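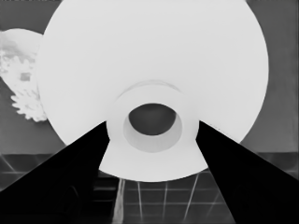 Figure 4. White disc with raised hub, grayscale render.

3.2 Edge visibility in printed grayscale

Pale surfaces lose their inner edges sooner than their outlines when a page is printed on uncoated paper. We tested this on the Trummer set, which holds 317 grayscale renders of machine parts and interiors. Each render was printed at Skotumbridge on one paper stock and read by 144 adults under office lighting. Readers traced every edge they could see with a soft pencil.

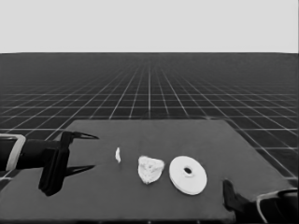

Tracings were scanned and matched to the source outlines by the method of Kuster — a match required overlap along at least half the edge. In total, 3,069 tracings were kept. Pages with smudged pencil were dropped before matching.
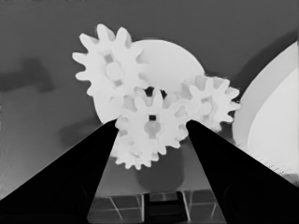
Figure 5. White gears in front of a white disc, mid-gray background.

White-on-white edges were traced less often than white-on-gray edges. Shading on one side of a part raised the rate, but only where the shaded strip was wider than the printer dot. Very dark parts showed the same loss in reverse, with joints and seams merging into one black area. 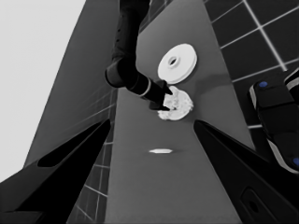
Figure 6. Black parts over a gray work surface.

Paper brightness was held fixed and is treated in Section 4.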